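Becher nach dem Spielenachmittag stapeln – alle zusammen oder nach Farben?

Frage von Effie Lindsay
Kategorie: Haushalt & Ordnung > Aufbewahren
3 Antworten

Hallo zusammen, ich hab mal eine Luxusfrage. Wir machen im Gemeinderaum in Varnach einmal im Monat einen Spielenachmittag, und dafür gibt es inzwischen gut 200 Becher in Mintgrün und Braun. Die hohen, die unten schmaler werden. Getrunken wird daraus, aber die Kinder bauen auch Türme damit oder spielen Becherstapeln auf Zeit. Am Ende stehen die Dinger kreuz und quer auf den Tischen und ich darf sie wieder in den Schrank kriegen.

Bisher hab ich einfach lange Stangen gemacht, alles ineinander, Farbe egal. Dann kippt mir die Stange im Schrank um, oder die unteren Becher sitzen so fest, dass ich beim nächsten Mal mit warmem Wasser dran muss. Letztes Mal sind mir zwei am Rand eingerissen. Sortiert ihr nach Farben? Und wie hoch stapelt ihr? Der Schrank ist ein alter Koren mit ziemlich niedrigen Fächern, falls das wichtig ist.

Danke schon mal!

Antwort von Murdo Ogilvie
(als hilfreichste Antwort markiert)

Hallo Effie, das Problem kenne ich gut, wir hatten im Vereinsheim genau denselben Ärger (nur mit roten Bechern). Ich mache es seit letztem September so und bin eigentlich ganz zufrieden:

1. Alles auf einen leergeräumten Tisch, Öffnung nach oben. Erst mal reingucken, ob noch Saft oder Krümel drin sind. Klebrige Becher kommen gleich zum Spülen, die kleben dir sonst im Stapel fest wie Zement.

2. Nach dem Spülen richtig trocknen lassen, und zwar kopfüber auf einem Geschirrtuch. Ich lasse sie über Nacht stehen. Feuchte Becher saugen sich fest, daher kommt bei dir bestimmt auch das mit dem warmen Wasser.

3. Kleine Stapel machen. Ich nehme immer 3 Becher, das ist genau so viel, wie eins von den Kindern zum Stapelspiel braucht, und es passt auch in niedrige Fächer. Locker reinfallen lassen, nicht nachdrücken! Die Farben mische ich dabei, also zweimal Mint und einmal Braun. Ob Braun oben oder unten sitzt, ist mir wurscht – Hauptsache, in jedem Stapel ist eins davon, dann gibt es beim Austeilen kein Gezanke.

Sechs einzelne Becher auf dem Tisch und zwei Dreierstapel, einmal mit Braun oben und einmal mit Braun unten: 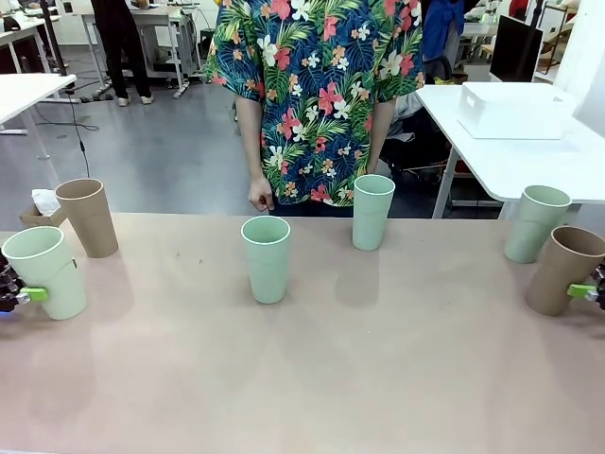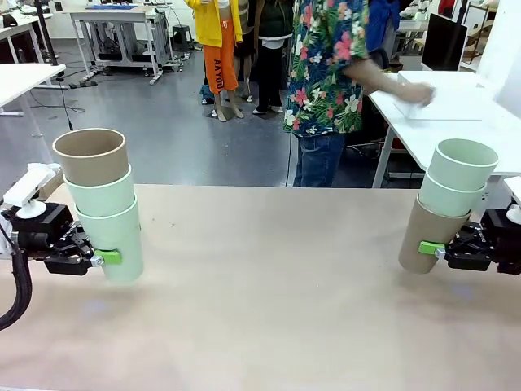 4. Die Stapel stehend in eine flache Kiste stellen, dicht an dicht, damit nichts kippt. Ich hab dafür die Klappkisten von Lallora, es geht aber auch jeder Karton, der in dein Fach passt. Deckel würde ich weglassen, da muffelt es irgendwann.

5. Einen Zettel vorne dran, wie viele Stapel drin sind. Dann siehst du beim Rausholen gleich, ob eine Kiste reicht.

Wenn doch mal zwei Becher festsitzen: nicht am Rand ziehen, genau da reißen sie. Unten am Boden leicht drehen und den oberen dabei festhalten. Viel Erfolg!

Antwort von skinner_k

Nach Farben sortieren bringt nix, hab ich jahrelang gemacht. Nach dem dritten Kind ist eh alles durcheinander. Höchstens 7 ineinander, mehr nicht.

Antwort von Gartenzwerg_Varnach

Ich muss Murdo ein bisschen widersprechen, bei 200 Bechern sind Dreierstapel doch wahnsinnig viel Platz! Wir machen längere Stangen und legen sie quer in die Schublade, da kippt auch nichts um. Zwischen die Becher kommt bei uns ein Streifen Küchenpapier, dann gehen sie leicht wieder auseinander. Ist zugegeben etwas Fummelei, aber man sitzt ja eh noch zusammen und quatscht.

Kommentar von Effie Lindsay

Vielen Dank euch!! Ich probiere beim nächsten Mal die kleinen Stapel für die Spielbecher und die liegenden Stangen für den Rest. Murdo, weißt du zufällig noch, welche Größe deine Klappkisten haben? Meine Fächer sind innen wirklich sehr niedrig.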